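3.2 Household toilet flushing and retrofit uptake

Toilet flushing was the second largest indoor use in the Ruvholm sample, behind showers. Of the 119 households that agreed to metering, 12 withdrew before the end of the winter period and their records were dropped from the analysis in this section. Their survey answers were kept for the attitude items in Section 4.

Flush events were separated from other draws using the method of Vidal (Section 2.3), in which a cistern refill is recognised by its steady inflow and abrupt stop. The method works well for older float-valve cisterns. It is less reliable where the isolating tap has been partly closed, as the refill then overlaps with hand washing and the two are hard to tell apart. Records of this kind were checked by hand by the second author, and doubtful events were coded as unclassified.

Residents were asked whether the toilet in the main bathroom was single or dual flush, whether it had been replaced while they lived there, and who had paid for it. Tenants often could not answer the last two. In Tumberg, where most of the rental stock is managed by one agency, we were able to fill some of these gaps from maintenance records. No such source was available for Salem, and the age of the fixture is missing for much of that suburb.

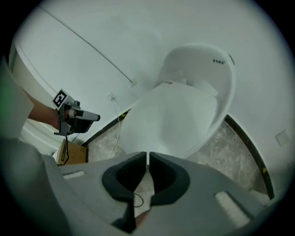
Figure 3. Toilet with closed lid in a domestic bathroom.

Fixture type alone explained little of the difference between households once the number of occupants at home during the day was included in the model. This agrees with the pilot work (Ñahui and Vidal, unpublished), which found that time spent at home was a better guide to flushing volume than either income or dwelling size. Shift workers were a particular difficulty. Their use fell outside the morning and evening peaks and was at first mistaken for leakage in several records.

True leakage was also present. We treated any inflow that continued through the hours of lowest use as a leak, provided it was seen on 2 or more consecutive nights. A slow cistern leak is seldom heard by residents and does not show up on a quarterly bill unless it is large. The worst case in the sample lost 370 litres in a day and had been put down by the household to garden watering.

The Biro rebate, which was open to owners throughout the metering period, had low uptake. Owners who knew of it mostly said they would wait until the bathroom was renovated. Several tenants had asked for a replacement and received no reply. We return to the split between those who pay for the fixture and those who pay for the water in Section 5.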